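3.2 Vaisselle et disposition sur la table

Le tri de la vaisselle par emboîtement a été étudié surtout avec des assiettes de même diamètre, où la seule décision est celle de l'ordre. Nous avons voulu un ensemble moins régulier, proche de ce qu'on trouve dans un placard de cuisine familiale : des bols, des assiettes et des gobelets qui ne viennent pas d'un même service et dont certains s'emboîtent mal. Les pièces ont été choisies par Leonie Sauerland dans deux gammes de vaisselle en plastique, Clivo et Plallavent, puis complétées par quelques éléments dépareillés. La couleur ne donne aucune indication sûre sur la taille. Deux pièces de même teinte peuvent appartenir à des classes de diamètre différentes, et c'est voulu.

La figure 3 réunit trois vues de la table.

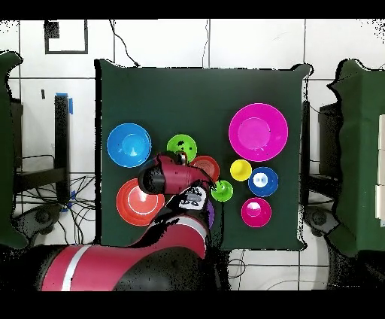
Le choix du support a demandé plusieurs essais au mois de mars. Un fond clair rendait les bords des pièces jaunes difficiles à suivre pour les annotateurs, un fond noir effaçait les ombres. Nous avons retenu le vert foncé, sur lequel les teintes vives se détachent bien : la grande assiette magenta, le bol bleu vif et le petit gobelet jaune s'y distinguent sans ambiguïté. Le vert clair reste lisible lui aussi, malgré la parenté de teinte avec le fond. Les reflets, en revanche, n'ont pas été supprimés. Ils sont fréquents au centre des pièces creuses, et les annotateurs avaient pour consigne de ne pas les prendre pour un contenu.

Les dispositions de départ sont tirées au hasard dans un carré correspondant à la surface utile. Une pièce peut dépasser du bord tant que sa base repose entièrement sur le support. Jörg Kuhlmann a vérifié chaque disposition avant le premier déplacement et écarté celles où deux pièces se trouvaient déjà emboîtées. Au total, 987 dispositions ont été conservées, dont 422 comportent au moins un objet qui n'entre dans aucune pile.
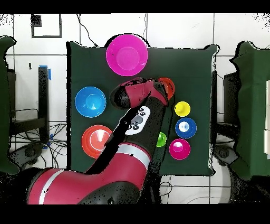

Ces objets servent de distracteurs. Ils doivent rester sur la table jusqu'à la fin du rangement, à l'écart des piles, et leur déplacement n'est compté comme une erreur que s'ils finissent dans un bol. Un distracteur simplement poussé de côté est noté, mais sans pénalité. Cette règle diffère de celle de Vogler et Zoëga, qui interdisaient tout contact ; elle nous a paru trop sévère pour une surface aussi chargée.

3.3 Ordre d'empilement

L'ordre attendu va de la pièce la plus large à la plus étroite, les assiettes formant une pile séparée. Quand deux bols ont presque le même diamètre, les deux ordres sont acceptés, à condition que le bol supérieur ne reste pas coincé en biais.

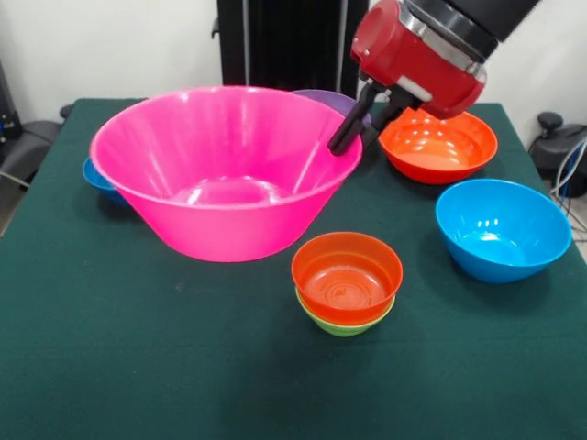

La forme des parois compte autant que le diamètre. Un bol à flancs presque droits laisse peu de jeu à celui qu'il reçoit, et un écart de 5 mm suffit parfois à bloquer la descente. Les bols évasés sont plus tolérants. Le grand bol rose vif de la figure 3, avec son large bord arrondi et sa base nettement plus étroite, convient bien comme fond de pile : l'ouverture est généreuse et les hautes parois guident la pièce suivante vers le centre. Le bol rouge orangé, large et peu profond, pose un autre problème – il offre une bonne ouverture mais retient mal ce qu'on y dépose.

Carolina Prata a proposé de classer les bols selon le rapport entre hauteur et diamètre d'ouverture. Nous utilisons ce rapport dans la section suivante pour comparer les durées de rangement, les gobelets étant traités à part.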